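Posted in December by Jhun Fajardo
Last updated: 9:40 in the evening
Filed under: Home & Tidying > Small Stuff > Photo Gallery

The Great Small Stuff Sort

I finally gave in and tackled the odds and ends! You know the kind of thing – bits that live in a drawer until the drawer won't shut, then move to a bag, then to the hall closet behind the coats. My plan was to get everything down on the floor where I could see it and give each piece a proper home before the holidays.

I picked the foam mat for sorting (beige and white tiles, very kind to the knees) and gave myself 90 minutes. Small things don't skitter away on it the way they do on a bare floor, and if you drop something there's no awful crack. I used to do this at the kitchen table and spent half my time crawling under the chairs. 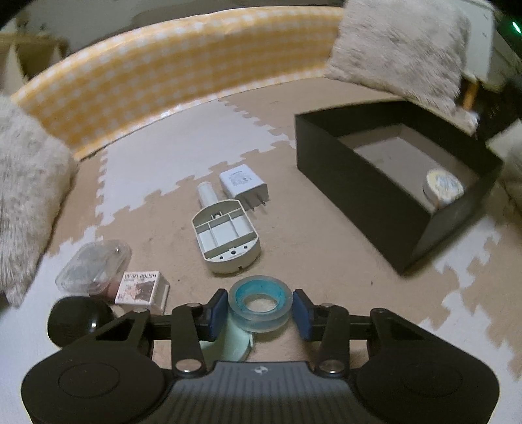 Tape goes with the wrapping paper from now on, and I mean it this time. I own far too much of the stuff and can never lay hands on a roll when there's a present to wrap. The UV gel polish is going in the bathroom cabinet with the rest of the nail things, and the USB wall charger gets a spot by the front door, where my sister always asks for one.

Odd plastic parts are my weakness. I've held on to a gray housing piece on the theory that the rest of it will show up the minute I throw it out. It has until spring!

I do like a black open box with tall walls for this job. You can toss things in without looking, and a round container with a patterned lid keeps the really tiny bits together inside it. I priced the drawer inserts from Hasarley, and a full set came to 85 dollars, so the box is staying.

Next up is the Junen cabinet in the hall, which I'm dreading a little – it's mostly cables and old keys. If you have a good way of labeling cords, please leave it in the comments.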